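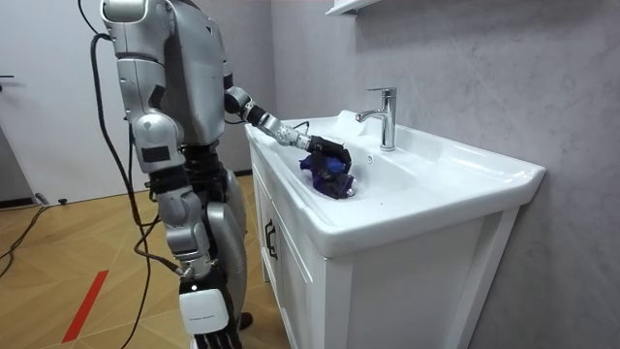
2018-09-10
By Maya Majali

Welington Medeiros stopped work in June with a torn shoulder and a mortgage. He had been paying for income protection through his super fund for 10 years and assumed the money would start the following month.

It didn't. His policy had a waiting period of 88 days, and the clock only began when a doctor signed him off, a week after he last turned up at the Fagerlund warehouse.

"I'd read the front page of the policy and that was it," he says.

Waiting periods are set when cover is taken out, and a longer one usually means a cheaper premium. Many workers never choose. They get whatever their fund's default is, and it may bear no relation to the sick leave they have saved up.

Vanderleia Miranda handles claims disputes at Cikberg, a small law practice. She says the trouble often starts with a return to work. Some policies let a person try light duties for a few days without resetting the clock. Others don't, and a single shift can send the claim back to the start.

Medeiros did three half-days on the front desk. His insurer first treated them as a return to work, then reversed its decision after he lodged a complaint – a process that took 24 days and two letters from his physio.

Miranda suggests asking the fund for the full policy wording before going back in any capacity, and getting the answer about light duties in writing.

Contact the editor | © 2018 Elum Magazine. All rights reserved. | Back to top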